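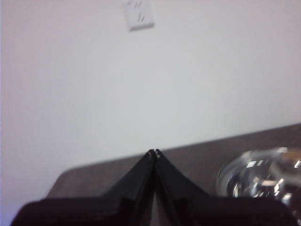
First 3 day stage race, how do I not blow up before the last climb?

gutterball_cat3
Wednesday, January 4, 2023

Doing the Ellwood tour in April, first stage race ever, and I can't work out how to ride it. Only done crits and the club road races before now. Friday is a flat road stage, Saturday is 2 stages (morning time trial, road race in the arvo), Sunday is the long one that finishes up Pritwood hill. I climb ok, sprint like a fridge. Normal plan is I go with everything, get caught, hang on, get dropped. Fine for a one day race, nothing to lose. Not fine over a whole weekend I'm guessing. Setup for base camp is sorted at least, got a brown table against the wall with a power point above it so lights, head unit and shifter battery can all charge in the one spot and I don't leave anything behind like at Grarnano. It's the racing part I'm lost on.

So what I want to know:

How does the overall time thing work if the whole bunch finishes together? Does everyone get the same time even if I'm last wheel? Somebody at training said yes, somebody else said only if there's no gap, and the race guide just says "gaps at commissaire's discretion" which is no help.

Is it worth going in a break on the flat day if I can't sprint. Or do I just sit in and be bored.

Time trial. No TT bike, just clip-ons, if they're even allowed in C grade. Do I go full gas or save it for the afternoon?

And the Sunday climb. It's got 800 metres of climbing in total that stage, most of it in the last bit. Do I start it at the front and drift back, or ride my own pace from the bottom?

Also food between stages on Saturday. Last time I raced twice in a day I had a pie and regretted it.

Cheers, sorry for the essay

windsock
Top contributor

Right. Have done this race a few times and other ones like it so here goes, quick becuase I'm on lunch.

Bunch time. Yes, if you finish in the main group with no gap in front of you, you get the group's time. A gap is the problem. If the wheel in front of you sits up in the last few hundred metres and opens up a hole, you're in the second group and you cop whatever that costs. So you don't sprint but you DO stay on the wheel until the line. Loads of new people lose their GC on Friday like this, coasting in and chatting. Ask about crash and mechanical rules at sign on too, some races give you bunch time if it happens near the finish and some don't. Don't assume.

Flat stage. Sit in. It's boring, good. There'll be a break, it'll have someone from Rebane in it because there always is, and their mates will sit on the front going slow. Let other people get upset about it. The only time you care is if somebody who can climb is up the road with a proper lead. Even then see if the bigger teams do the work first. They usually panic before you need to.

Crosswinds are the exception. The road past the silos is dead open. If it's blowing be in the front third before the turn, not after. If you're in the gutter at the back when it splits, day over and probably weekend over.

TT: go hard. It's short. Everyone thinks they'll save something and then they lose time they can't get back on the hill. Check the clip-ons rule, it changes between grades. Warm up properly, short TT needs a longer warm up than you'd think. Start a bit under what feels right as the first bit drags up slightly and everyone goes out way too hot. Then home, shoes off, lie down.

Sunday. Position at the bottom is worth more than anything. Right hander over the bridge, then narrow, then it kicks. If you're top 20ish wheels there you can lose places all the way up and still be in it. If you're at the back you're passing blown riders the whole first half and every one of them lets a gap go. After the first steep pinch settle into your own pace. The attacks in C grade are mostly people who'll come back. Watch out for the false flat near the top, tuck in behind someone big, don't ride it on your own.

One other thing, eat on the bike Sunday before you're hungry. Easy to forget when you're nervous.

soggy_bidon

Agree with most of that except the TT. If you've only got road bars you are going to lose time anyhow so I'd go 95 percent and keep the legs for the arvo. The Saturday road stage is sneaky, looks easy on the profile but the finish circuit has that drag up to the hall and it splits every lap. Lost more there than in any time trial. But whatever, depends how you recover, do a double day in training and see. TT effort in the morning, bunch ride after lunch. You'll know by tea time.

Food. No pies. Rice. Plain rice, bit of salt, egg if you can face it, some honey on the next lot. Take an electric pot if where you're staying has a bench, then you aren't standing in the bakery line in knicks with every other rider in town. Eat straight after the TT not an hour after. Then something small before the second start. Drink more than you want. Coffee fine if you normally have it.

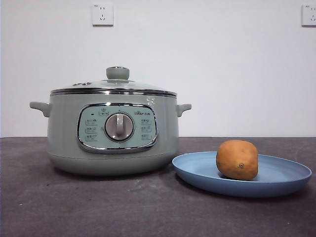 Electric pot on the bench, lid on.

Other stuff that helped me
- 2 sets of kit minimum, you won't get it dry between stages
- pin your number the night before and check which side they want it
- spare tube and a spare cleat bolt, the shop is shut Sundays
- roll the last bit of the climb in the car on Friday if you've got time, looks different to the profile

Don't stress about GC too much in your first one either. Pick a stage and ride that. I'd pick Sunday if you can climb.

kerbside_attack

just go in the break mate. friday. worst case you get caught, best case you're in the paper. everyone sits in and then whinges it was boring

altho I did finish last on the hill the year I did that so maybe listen to the others

gutterball_cat3

Ta all, heaps of help. Going to do the double day thing at training and see who's right about the TT. Didn't know about the gap rule at all, would def have coasted in. Will email them about the clip-ons this week.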